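Wednesday, March 30, 2022
Posted by @brunet_street_notes

OK, the bag fee. Vallport brought it in back in January and the town has now put out its first "results" page. I read the whole thing on my lunch break. Thread.

14 replies 31 shares

The headline claim is that bag use is down by half. Down from what, though? The page never gives a number for last year. It gives a number for this year and a little green arrow.

As far as I can tell, the baseline comes from a survey of 105 shoppers. In one store. The Bullden on the ring road, where nearly everybody comes by car and buys for the week.

6 replies 12 shares

I'm not against charging for bags. I grew up in Grurulholm and we paid for bags there my whole childhood and lived. I just want to know if this one does anything, and the page won't tell me.

Then there's the "bag for life" issue. Bullden says it sold 1648 of the heavy ones in the first month. Great for Bullden. If people buy a new heavy one every trip, we've swapped a thin bag for a thick bag and called it progress.

22 replies 40 shares

Checked my own hall closet before getting smug. Let's say the bags in there have bags in them.

Somebody always brings up cotton totes at this point. I've seen 200 uses quoted as the point where a tote beats a thin plastic bag. I've also seen numbers way higher and way lower, usually from people who sell one or the other. Pick your favorite, I guess.

9 replies 8 shares

Also, where does the fee go? The page says "local environmental projects." Which ones? I wrote to the town and got an automatic reply thanking me for my interest in parking permits. 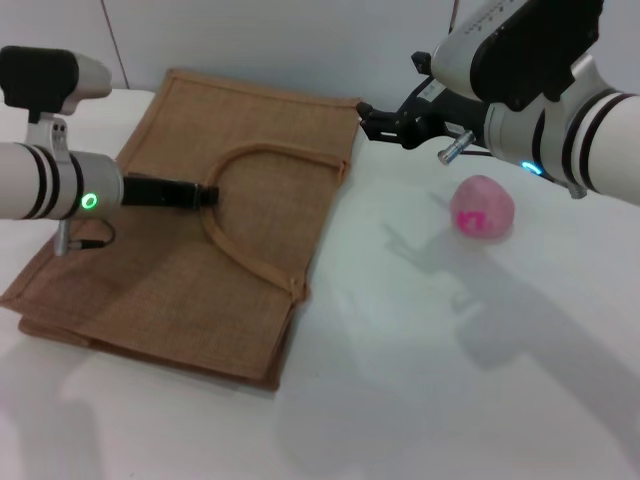
And the small shops on Brunet Street have to fill out the same monthly form as the supermarket. The bakery I go to has quit giving out bags with handles and folds everything into paper. Fine for rolls. Less fine for a cake in the rain.

17 replies 25 shares

Someone asked what would change my mind. Easy. Put out last year's bag orders from the stores next to this year's, thick and thin listed separately. They have the invoices.

The next update is supposed to cover 270 shops. If it's one survey and an arrow again, I'm going to assume they don't know either – and I'll keep paying the fee, because I keep forgetting my bag in the car.

11 replies 19 shares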